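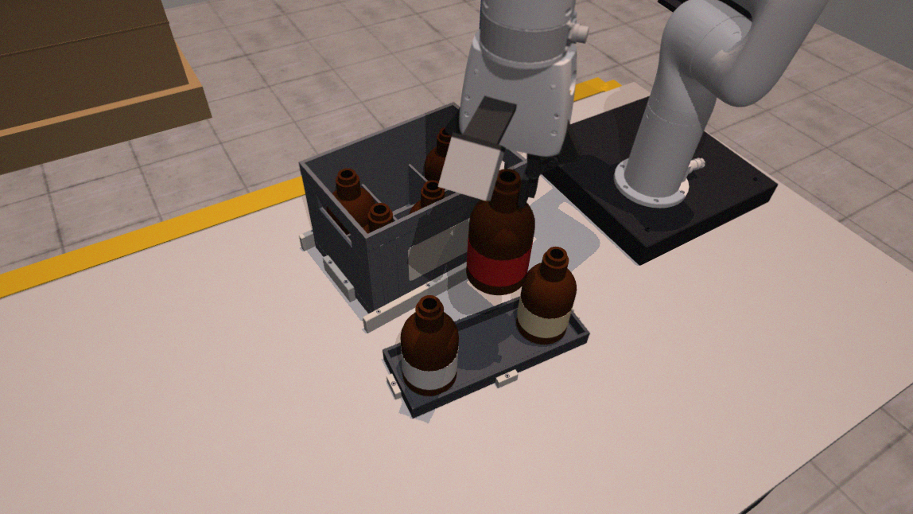
Plirnau苔藓墙面的第二阶段到2024年4月算是走过了大半，按照和Dufour基金的约定，我们把这段时间做了什么、卡在哪里、钱花到哪里，都写在这份进展报告里，篇幅可能又比上一份长了些，请多包涵。先从最琐碎的事情说起，就是营养液的存放。苔藓吃得很淡，配好的浓缩液怕光，放在透明容器里过不了多久就会长出一层绿膜，所以工作室从冬天起统一改用深棕色的瓶子，窄口、斜肩，下半截围一圈宽宽的深红色标带。红色的归浓缩液，稀释好可以直接上墙的另换颜色，这样站里帮忙浇灌的同事隔着几步远也不会拿错。听起来是小事，可去年秋天我们确实拿错过一回，有一小片墙面被浓缩液烧得发黄，大家心疼了很久。

打印本页 | 通过电子邮件发送

一、先回顾一下我们要做的事

Nulmont工作室申请这笔资助的时候，想法很朴素：Distbridge的公交换乘站夹在两条车流很密的马路中间，候车的人站在那里，吸进去的尽是轮胎和刹车磨出来的细尘。站台背后那道旧混凝土墙又高又空，夏天晒得烫手，我们就想，能不能给它穿上一层活的苔藓。苔藓没有真正的根，水分和养分靠叶面吸收，落在叶面上的灰尘有一部分会被留住，遇到雨水再慢慢带到下面的集水槽里去。Plirnau就是承托这层苔藓的模块，背板用回收陶土烧成，表面有细密的沟纹，苔藓可以贴着沟纹往两边爬，背后留着走水的空腔。

第一阶段做的是选种和小样，这部分在上一份报告里已经讲得很细，就不再重复了。第二阶段的任务有三块，一是把模块真正装到墙上去，二是把灌溉系统调到可以放心交给车站管理方的程度，三是开始系统地收集粉尘数据。

二、安装

目前已经上墙的模块是267块，占整道墙计划面积的80%。剩下没有装的都集中在墙的东端，靠近配电箱的那一段，车站方面希望等他们把电缆沟重新封好以后再动工，我们觉得这个要求很合理，就把脚手架先撤了，免得占着乘客走路的地方。

安装的过程总的来说是愉快的。我们原来担心陶土背板太脆，搬运途中会碎掉很多，为此在包装上花了不少心思，每块之间垫了旧毛毡，装车时竖着放。后来碎的比预想的少得多，多出来的备用件已经妥善收好，以后墙面局部更换时可以派上用场。倒是挂件让我们头疼了一阵。旧墙的表面并不平整，有些地方鼓，有些地方凹，按图纸钻好的孔位装上去，相邻两块之间会错开一道明显的台阶，水流到台阶那里就拐了弯，下面的苔藓喝不到。工作室的结构同事回去重新画了一种可以前后微调的挂件，加工厂赶了一批出来，二月里把先前装好的部分又逐排调整了一遍。这一来一回耽误了工期，我们在这里老老实实地向基金说明，也请放心，后面的模块全部直接使用新挂件，不需要返工。

三、灌溉

灌溉系统是这一阶段里花时间最多的部分。屋顶收下来的雨水先进沉淀箱，再由小泵送到墙顶的滴水管，顺着陶土沟纹一路往下渗，没有喝完的水回到集水槽，过滤之后再送上去。原理说起来一句话就完了，真正调起来却像照顾一个脾气很大的老人，冷了不行，热了不行，风大的日子西侧干得快，东侧又常常湿过了头。

我们最初把整道墙当成一个区来浇，效果不理想，后来改成上下两个区，各有各的湿度探头，各浇各的。上区受风受晒，浇得勤而少；下区有上面淌下来的余水，只在连续晴天时才补一补。改完之后下区那些发黑的斑块没有再扩大，边缘还冒出了新绿，我们每次去看都很高兴。营养液的添加暂时仍然是人工的，由工作室的同事定期到站里去配。我们认真考虑过自动加药，问了几家供应商，价格都超出了预算里这一项的余地，而且苔藓需要的量实在太小，市面上的泵多半是给温室蔬菜准备的，调到最低还是嫌多。这件事我们想放到下一阶段再议，也很愿意听听基金那边有没有做过类似项目的伙伴可以介绍。

还有一件事要提一下，冬天有一夜气温降得很急，滴水管里存着的水冻住了，有两处接头胀裂。好在系统一查到压力不对就自己停了泵，没有把水洒到站台上。接头已经换成耐冻的型号，控制程序里也加上了低温自动排空。

四、粉尘数据

采样从墙面装到一半的时候就开始了，做法是在苔藓墙和旁边裸露的混凝土墙上各设采样点，同时把集水槽里的沉积物定期取出来，烘干、称重，再送到合作的实验室去分析成分。到目前为止连续有效的记录有7周，时间还短，中间又遇上旁边马路铣刨路面，有几天的数值高得离谱，我们把那几天单独标了出来，没有删掉，等以后记录长了再和实验室商量怎么处理。

我们知道基金很关心一个明确的结论，比如这道墙到底能减掉多少细尘。说心里话，现在给出这样的数字还太早，我们不愿意拿一段偏短的记录去凑一个漂亮的百分比。可以讲的是，集水槽里的沉积物确实在积累，颜色偏深，肉眼就能看出与屋顶沉淀箱里的泥沙不同，至于其中有多少来自轮胎和刹车，要等成分分析出来才好说。

五、和车站、乘客的往来

这部分在申请书里只占了很小的一节，做起来却让我们收获最大。墙刚装上去的时候，有乘客担心会招虫子，也有人觉得绿一块黄一块的不好看，我们就在站台边上立了一块说明牌，把苔藓的习性写得浅白些，告诉大家它干的时候会缩成褐色，淋了雨又会舒展开来，并没有死。牌子立起来以后，来问的人反而多了，好些孩子等车的时候喜欢凑过去摸，我们便把最低一排换成了耐摸的品种，长得慢一些，但皮实。

车站管理方一直很体谅我们，检修时间总是安排在早班车之前，还腾出一间储物间给我们放瓶罐和工具。交接手册的初稿已经送过去请他们提意见，里面讲日常巡查怎么做、哪些情况要打电话给我们、哪些情况自己关一下阀门就好。他们希望手册再薄一点，我们正在删。

六、经费

各项支出大体按预算进行。超出的是挂件重新加工这一项，节余的是运输和包装，两相抵消之后，总额仍在批准的范围以内。实验室的分析费用有一部分要到下一期才开票，所以这一期账面上显得宽松，请不要误会为有多余的款项。明细表和票据扫描件随报告一并提交，如果格式上有什么不合要求的地方，请告诉我们，我们马上改。

七、接下来的安排

等电缆沟封好，东端的模块就可以继续上墙，苔藓已经在苗床里养着了，长势很好，有几盘甚至比墙上的还要厚实。粉尘采样会不间断地做下去，希望能完整经历一个雨季和一个干热的夏天。交接手册定稿以后，我们打算陪着车站的同事一起走几遍巡查流程，等他们自己觉得顺手了再放手。

另外，基金在上次来信里问起，可不可以安排一次实地参观。我们当然非常欢迎，最好挑下过雨的第二天上午，苔藓吸饱了水，整面墙的颜色是最好看的，站台对面的小店还有很不错的热豆浆。日期请基金来定，提前一周告诉我们就行。

Nulmont工作室 Plirnau项目组

打印本页 | 通过电子邮件发送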